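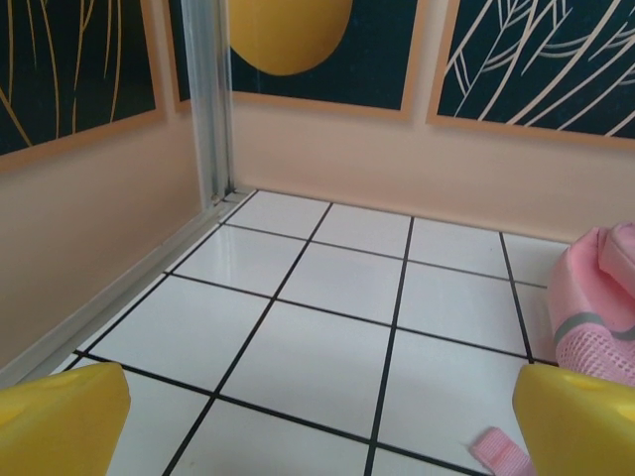 White floor tiles with thin black grout lines.

Skarari school bag exchange opens for its sixth winter

January 14, 2024

Families in Skarari who have been putting off the question of a new school bag until after the holidays can put it off no longer, and the good news is that it may not cost them anything. The Adard Street bag exchange is open again in the old post office building, and it will stay open for the rest of the month, every afternoon from 2 until 6.

For anyone who has moved here lately (and there are quite a few of you, welcome!), the idea is a simple one. You bring in a bag your child has outgrown or grown tired of, and you take home another one that suits them better. If you have nothing to bring, you are still very welcome to take one, and you won't be asked for any paperwork or made to explain yourself at the door.

Last winter 390 bags found new owners this way, which was the best result the exchange has had so far. Liviu Ardeleanu, who started it in his own garage when his two daughters were small, would dearly like to beat that number, though he laughs when you press him on it and says he would settle for a quieter opening day than the last one, when the line went down the steps and past the bakery. 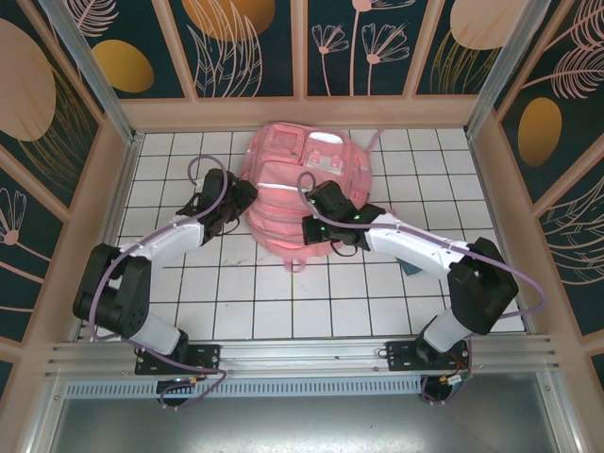 Small backpacks for the youngest children are always the first to go, and they are what the exchange is shortest of now. Bags for middle schoolers are in better supply. Lunch bags and pencil cases are welcome too, and so are gym bags, as long as the drawstring still pulls.

The repair table is back as well, and it is a lovely thing to see in action. Bajpai, the shoe and leather repair shop on the corner, is lending its heavy sewing machine again and sending someone over on Wednesdays to replace broken zipper pulls and stitch down straps that have come loose. Those small repairs are free while the thread lasts. A whole new zipper takes longer, and for that you leave the bag and come back the following week.

Running all of this takes a bit of money, mostly for heating and laundry soap, and the bookstore Bruterora has given $2000 toward this year's costs. It has also put a box by its register for anyone who would like to drop off a bag while they are out shopping. The box is emptied every evening, so please don't worry if it looks full when you get there.

Ardeleanu asks that people check the pockets before they part with anything. Last January he found 33 house keys, a retainer in its case and a birthday card with the money still inside, and he spent a good many evenings on the phone getting everything back where it belonged.

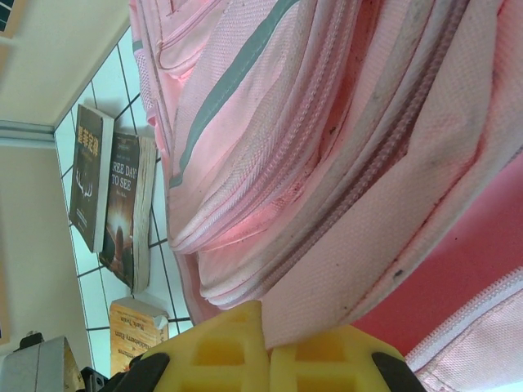 Does a bag have to be washed before you bring it in?

A quick wipe and a shake over the trash can is plenty. The exchange washes every bag that can stand it before it goes out on the shelves.

Bags left over at the end of the month will go to the elementary school office, where parents can ask for one at any time during the spring term.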